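Project report, Plerkau shared workshop
Hand-held gripper for sorting small parts
Submitted 25th May

What we claimed and what we have

The proposal we turned in said a cheap two-finger gripper, held by hand and moved like a tool, could teach a small arm to tidy a parts drawer. I signed off on that sentence and I no longer believe all of it. What we have is a gripper that opens, closes and holds most things. The teaching part is still mostly a folder of recordings.

The fingers are printed from the Jultus design with our own pad holders screwed on. The first version had bare plastic faces and slid off anything smooth. We covered them in a soft dark material, which helped and also started to fray almost as soon as we used it. My partner calls this wear. I call it a bad choice of edge, and we should have folded it over before fixing it down.

Test objects

We picked a clear compartment box and a flat white disc as the main pair. The box is wide and stiff, the disc is small and thin, and a gripper that only manages one of them isn't much use in a workshop. Clear plastic was my idea, and I regret it on most days. 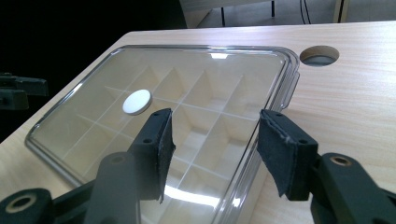
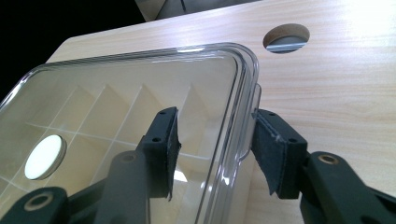 Box, disc and both fingers at the desk with the cable hole.

Recordings

By the end of April we had 900 recordings. We threw out 74 for bad timing or a blocked view, leaving 826. That sounds like a lot until you look at what is in them. Most were made at the same desk by the same two people, and I doubt they say much about any other desk. Of the ones we kept, 108 involve the disc, and those are the ones I would trust least, as we kept changing how we approached it.

The Brarkley script sorts recordings by whether the fingers stopped before fully closing. It counts that as a grasp. It also counts a finger jammed against a rim as a grasp, so I don't put a success rate in this report. The number it gives is flattering – too flattering to print.

Problems still open

Glare off the plastic is the worst one. Lu, our tracking program, loses the box edge when a bright streak crosses it and then finds a new edge somewhere in the wood grain. Turning the desk lamp away fixed some of this and made the far side too dark.

The left finger has more play than the right. We tightened it 5 times and it came back each time, so I suspect the hole and not the screw.

Next steps

Reprint the left finger. Replace both pads. Record at a second desk before touching the training code again, whatever the schedule says.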